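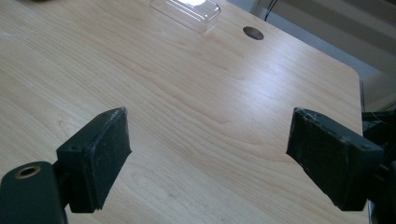
One Ondwood resident told the town council that a kitchen table left at the curb on bulky waste day was gone before breakfast, and asked why the town could not do the same thing on purpose. The council has now agreed to try it.

A furniture reuse shed will open at the Skimham Road transfer station, the council decided at its July meeting. Residents of Ondwood and neighboring Lellville will be able to drop off tables, chairs, shelves and dressers in usable condition, and take home what others have left, at no charge.

The shed will be open 2 mornings a week for a trial period of 6 months. The council will then look at the cost and at how much furniture was kept out of the landfill before voting on whether to continue.

Ondwood hauled away more than 400 pieces of furniture in May, when the spring bulky waste pickup took place. Public works staff told the council that much of it was still fit to use, but that the town had no covered place to keep it. Items left outside were often ruined by rain within days.

The shed itself is an existing storage building that was used for road salt until the new salt barn opened. It needs a new door, lighting and a raised floor. Joo, the hauling company that runs the transfer station under contract with both towns, will do the work and staff the building during open hours. Lellville will pay part of the cost under the existing waste agreement.

Mattresses, upholstered furniture, cribs and anything with broken glass will not be accepted. Large appliances will still have to go through the regular drop-off lane, and the fee for those is unchanged. Staff may turn away pieces that are badly damaged or show signs of insects.

Visitors will need the same windshield sticker they use for the transfer station. Each household may take up to 2 large items per visit. There is no limit on drop-offs, though anyone clearing out a whole house is asked to call the station first. Furniture cannot be reserved or held for later pickup, and the towns will not deliver.

Resale is not allowed under the rules the council adopted. One council member asked how that would be enforced, and staff said they would keep a sign-out sheet at the door.

An opening date will be posted at both town halls once the building passes inspection.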